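3.2 The wall covering and the table surface

The second part of our study is concerned with the surfaces which stand around a small working area. In the first part we treated only the table, and we found that a white top helps the observer to notice small dark things lying on it. A table, however, is rarely seen alone. When the eye is a little above the table height, a large share of the view is filled by what stands behind. We therefore wished to know whether a strongly patterned wall makes the table easier or more difficult to look at.

We compared three coverings: a plain light grey, a grid of thin lines, and a chevron. The chevron was chosen after a discussion with the supplier, Rornus, whose catalogue offers it in several sizes. It consists of small parallelograms in black and light grey, set closely so that they zigzag in horizontal bands. Such a pattern has strong contrast at every place, and it has no single point where the eye likes to rest. In the pilot work at Dradonby some observers called it "busy", and one observer said that the bands seemed to move when she looked down at the table and then up again. We have kept these remarks in mind, but we did not use them as a measure.

Figure 4 shows the chevron covering on the back, left and right walls around the white tabletop. The pattern was carried to all three walls for a simple reason. If only the back wall is covered, the observer can use the change from pattern to plain as a border, and the judgement becomes easier in a way we did not want to study. The upright posts at the two rear corners stayed uncovered in all conditions. They give a clean line where the walls meet, and they help the observer to understand the depth of the space.

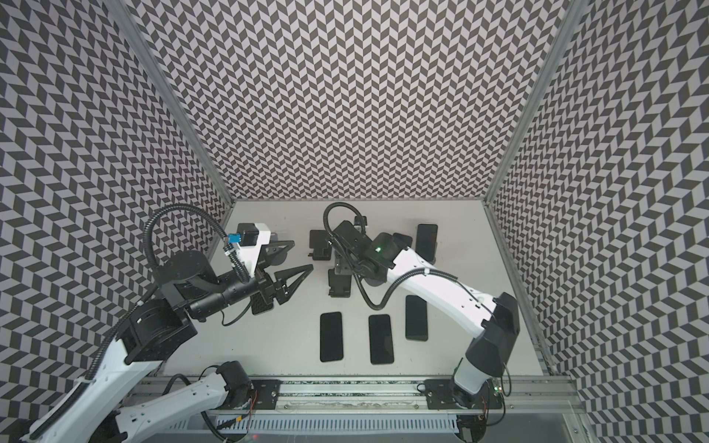

The tabletop itself was kept without any pattern. We considered a light grey top, as this would be nearer to the lighter colour of the tiles, but in the pilot work the border between table and wall was then hard to find, mainly at the rear. With the white top this border was found by all observers without help. It seems that a calm surface in the lower half of the view is accepted well, even when the upper half is very active. Suksawat offices, where we made an earlier visit, have a similar arrangement of white desks in front of striped partitions, and the people working there did not complain of the desks, only of the partitions.

Light was given from overhead lamps and was set to roughly 1000 lux at the middle of the table. We did not try to remove all soft shadows. A shadow on a white surface is a normal thing in daily work, and the observers have a lifelong habit of reading it. On the chevron walls, shadows are almost lost among the black tiles. This is a difference between the surfaces that we cannot separate from the difference in pattern, and the reader should remember it when looking at the results of Section 4.

The judgements were made by 16 observers, all with normal or corrected sight. Each observer looked at still pictures of the working area on a screen and answered two things for each picture: how quickly the eye went to the table, on a scale from one to five, and how tiring the whole view was, on the same scale. The pictures were mixed so that the same covering did not come many times together. A short break was given when an observer asked for it - most of them did ask, and more often after the chevron pictures than after the plain ones.

In total we collected 2878 judgements. Of these, 603 belong to the grid covering, which was added late and was therefore shown less often. We did not fill this gap by repeating the pictures, as the observers by then already knew them. The two authors, Anum Arain and Uzma Abbasi, checked the answer sheets separately and compared their lists afterwards. Where a mark was not readable, the sheet was set aside before counting.

One difficulty must be mentioned about the size of the tiles. A small tile seen from near and a large tile seen from far may look the same on the screen, but they do not feel the same for a person who sits in the room. Our observers were never in the room. At Welen we had a chance to speak with staff who had worked beside a chevron wall since November, and they told us that they stopped noticing it after the first weeks. We can not say from our own data if this is true in general. The judgements in this study are those of a person who meets the pattern newly, and each session was too short for a habit to form.

A second difficulty is the colour. Black and light grey give nearly the strongest contrast that a covering can have without colour, so our chevron is an extreme case. A chevron in two close greys would keep the shape of the bands and lose most of the contrast. We intend to include such a covering in the next series, together with a finer grid, and to use the same white tabletop with all of them.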